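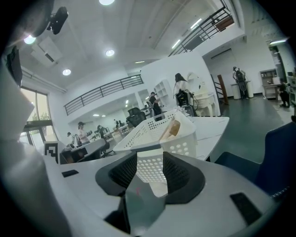
Mezzanine workspace

A mezzanine workspace is a large indoor room used for working, in which part of the height is taken up by an upper floor that stops short of the walls or wraps around them, leaving the middle open from the ground to the ceiling. People on the upper level look down over a railing at the people below, and the people below look up at them, and both lots share the same air, the same lights and a good deal of the same noise. The arrangement is found in converted warehouses, design studios, libraries, school technology blocks and newer offices that were built to look like converted warehouses.

The word mezzanine comes to English by way of French from the Italian mezzanino, a little middle floor, and in older buildings it meant a low storey tucked in between two grander ones. The everyday meaning has loosened a great deal. In many workplaces the word is used for any upper deck you can see over the edge of, and "the mezz" is what most people end up calling it within a week of moving in.

Layout

The simplest kind is a single deck along one wall, reached by one stair. A fuller kind runs along two or three sides, so that the open part in the middle becomes a well, and it is this second kind that gives the bright, airy feeling people tend to be fond of. White walls and a white ceiling are very common, partly to bounce light down to the floor and partly, it must be said, because white paint is cheap and always in stock at the hardware shop.

The lower level usually holds the larger pieces – long tables, anything on castors, anything heavy – while the upper level goes to smaller desks, a counter for making tea or standing with a laptop, and rooms with doors. There is no rule about this, and some places do it the other way up and are perfectly happy.

The Skimivside building is a fair case of how these rooms come about. It began as a seed and grain store in Fladgate, with a single deck for the office clerk, and was taken over as a shared workshop and studio in the 1990s. The deck was carried along the back wall and down both sides, the loading door was bricked in, and the hoist beam was left where it was. Shona Rewi, who drew up the second round of alterations, wrote in her notes that the hardest part of the whole job was deciding where the stairs should land, as every possible spot was already somebody's favourite place to sit.

Railings

The railing is the part that people notice first and touch most often. Black or dark metal is the usual choice against white walls, either with upright bars alone or with uprights and horizontals together. Glass panels are used as well, though they show every fingerprint and need a good deal more wiping than their owners expect. In Australia a balustrade at the edge of an upper floor is generally at least 1,000 mm high, measured from the finished floor, and any gaps have to be kept small enough that a young child could not slip through. Horizontal bars need special care where there is a long drop below, as they can be climbed.

A low kick rail or solid strip along the bottom edge is a sensible addition wherever people work close to the railing. It stops pens, screws and cups from rolling off onto the tables underneath. At Skimivside the strip was fitted in December after a stapler came down beside the kettle.

Lighting

Lighting a room of this sort is harder than it looks, and it's the thing most often done twice. The ceiling over the open part is far above the ground floor, while over the deck it may be only a little higher than in an ordinary room, so a lamp that suits one is often too dim or too glaring for the other. Most rooms settle on a mixture. Round recessed lights go in the high ceiling and long linear fittings go nearer the upper railings and doorways, with smaller lights tucked beneath the deck, where it would otherwise be gloomy by four in the afternoon.
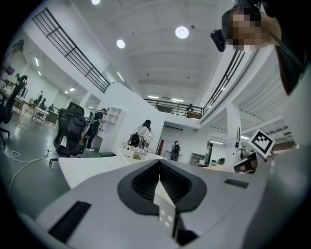 Changing a lamp over the open part calls for a tall ladder or a platform lift, so it is common practice to replace a whole group at once and save the bother. The Merrick annexe, a smaller studio in the same street as Skimivside, put its high fittings on winches for this very purpose. It works nicely, although the winch handle has been lost and found again several times.

Heating and air

Warm air rises, as anyone who has worked on an upper deck in summer will tell you at some length. The upper level can be uncomfortably warm while the ground floor is still in jumpers. Ceiling fans turning slowly in winter push some of the warmth back down, and vents are often set into the ceiling so that stale air is drawn off at the top. Desks should be kept clear of the spot directly under a supply vent, where it is never quite the right temperature.

Furniture and storage

Tables with plain white tops are popular on the ground floor because they are easy to wipe and easy to push together. Chairs are generally a mixture. High-backed mesh office chairs suit long days at a desk, and padded ones tend to gather around the shared tables and stay there. Chairs on wheels are best kept away from the head of any stair.

Small things are the real trouble. With so few full walls there are few places for shelves, and loose bits and pieces drift across the tables. Light plastic baskets are a common answer. The sort with rows of round holes in the sides and a handle cut into the end can be carried up the stairs in one hand, and crumbs and dust fall through the holes instead of settling (a mixed blessing if the basket lives on a desk). The Cloren method, named after the street entrance at Skimivside where it started, is simply to give each table one basket, put everything stray into it at 5 pm, and let the owners come and claim their belongings in the morning.

Sound

Noise travels freely between the levels. Conversation at the upper counter can often be followed word for word from the tables below, and hard floors make matters worse. Rugs, felt panels on the underside of the deck and rubber feet on the chair legs all help a bit.

See also

Balcony
Gallery (architecture)
Loft conversion
Open-plan office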